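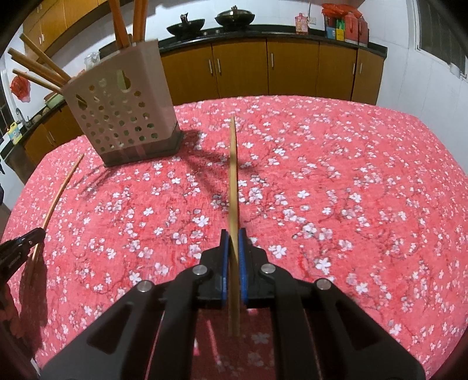
Wooden chopsticks over the tablecloth.

Visit report: Kalogeropoulos chopstick works, Drostville, August 2020

The Drostville plant cuts, dries and packs plain wooden chopsticks for restaurant supply. Kwaku Eshun, the production lead, took our group through the line in process order, starting at the log yard.

Logs arrive debarked and are cut to bolt length, then steamed overnight before peeling. The lathe takes each bolt down to a continuous sheet of veneer, which a clipper divides into blanks. Knife angle is checked at every change of bolt diameter. Eshun said most rejects at this stage trace to uneven steaming, and the log sheet we were shown for the previous shift listed 752 rejected blanks.

Drying takes place in a tunnel unit supplied by Arura. The blanks travel on mesh trays and are sampled at the exit with a pin meter. Sticks that leave the tunnel too early tend to bow in storage, particularly those cut from near the core. Ademir Vieira, who runs the dryer, has slowed the belt since July and reports fewer bowed sticks, although the energy cost per tray has gone up. The figures for the full period were not ready.

Tumbling follows. The drums hold around 3000 pairs each and run dry, with no wax or polish. Dust extraction was adequate at the drums but weak at the transfer chute, where fine material had settled on the guard rails. We raised this with Eshun and he noted it.

Sorting is still partly manual. Inspectors roll the sticks on a lit glass plate and pull any with knots, split tips or visible curve. Rejects go to the boiler.

The packing hall was stopped for a film change during our visit, so sealing speed could not be observed. Cartons go by truck to the Skerkolside warehouse. Welington Lins has asked the plant for its moisture records and will circulate them to the group with the dryer data.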